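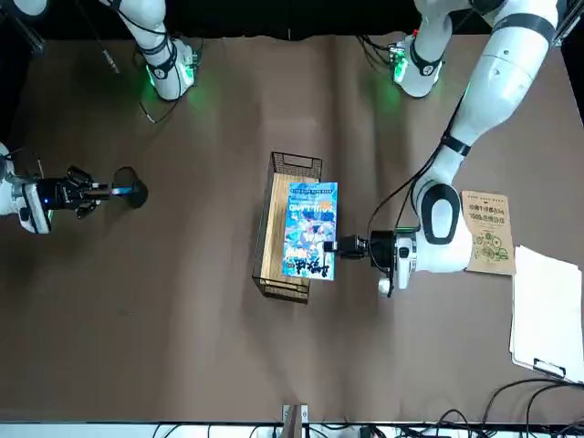 Photo: Tetsuya Sugawara

Forums > Home & Crafts > Tables and Work Surfaces

Best cover for a craft table?
18 replies – 215 views – 3 shares

clirkent_kate
I cut and glue on an old dining table and want to protect the top. Kraft paper off a roll wrinkles by the second day. Cloth soaks up glue. What do you all use?

dmarsh58
Paper. A roll from Hirano cost me 13 dollars and lasts until April at least. Tape the underside of the table, not the top, and pull it tight from the corners.

oldbench
Disagree. Tape lets go as soon as the room gets humid. I quit covering mine and put on two coats of wipe-on finish. Glue pops off with a putty knife.

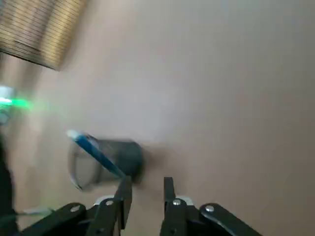 Plain beige tabletop

dmarsh58
Finish is fine if you own the table. She said old dining table – maybe she wants to eat on it again.

clirkent_kate
I do, at Thanksgiving. So no finish for me.

pinhook
Get a sheet of hardboard cut to size. The Londstead yard did mine, 58 inches long, and I lean it behind the door when I'm done. Put felt dots under it or it slides.

oldbench
Hardboard swells at the edges if you spill on it. Seal them first.

pinhook
Mine never has, and I spill plenty.

clirkent_kate
Edit, 30th March: ordered the hardboard. Will try it with paper on top – thanks.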